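Search this site Enter keywords Go

Roots and Barks: Notes for the Third Meeting
29 October 2024
Posted by the course tutor, Ekitz Herb Study Circle

Welcome back, everyone! Last time we ran out of minutes just as we got to marshmallow, so I'm going to start there and then wander on to the barks, if you'll bear with me.

Marshmallow (Althaea officinalis) is a soft, velvety perennial that likes damp ground and the edges of salt marshes. It came originally from Europe and western Asia, and it has settled itself in parts of the eastern United States as well. The root is pale, thick and full of mucilage, the slippery stuff that swells when it meets water. Old herbals recommend it for sore throats and dry coughs, and the candy once had real root in it (the ones in the bag at the store don't, I'm sorry to say).

Growers generally lift the root in fall, from plants at least two years old, once the tops have died back. Scrub it and slice it while it's fresh - dried whole, it turns hard as a broom handle and you will be cross with yourself. 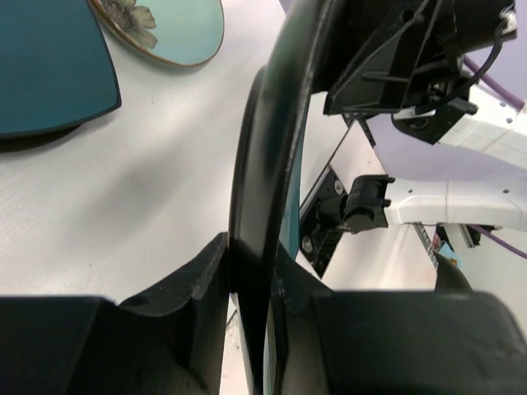
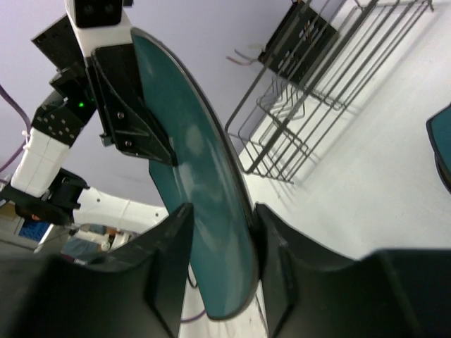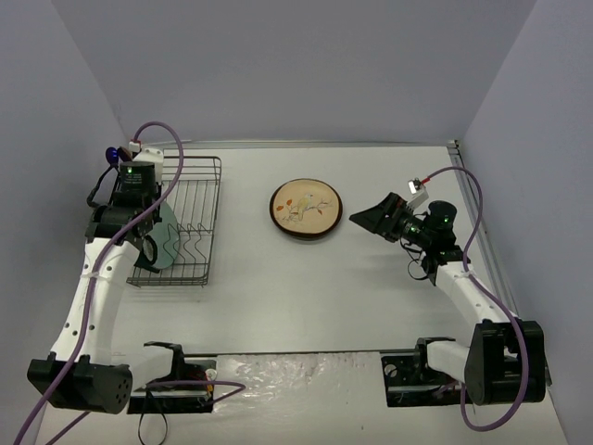

Preparing the Root

Mucilage comes out best in cold water. Put a heaped spoonful of the dried, cut root in a jar, fill it with cold water, cover it, and leave it in the refrigerator overnight. Strain it through cloth in the morning and give the cloth a good squeeze. It should feel silky and a little thick, and it won't keep, so make only what you need for the day.

Please write on your labels the plant's Latin name, the part used and the date. The Pikbridge group lost a whole shelf of jars to guesswork, 14 of them, and I still feel for them.

A word of caution that belongs with every mucilage herb: it may slow the uptake of medicines taken by mouth. Anyone on a prescription should talk to a pharmacist first.

For next time, read the handout on slippery elm and wild cherry bark, and look over pages 40 to 43 in the Sikder workbook. Bring a clean jar with a lid. We'll do the barks slowly and leave the resins until December.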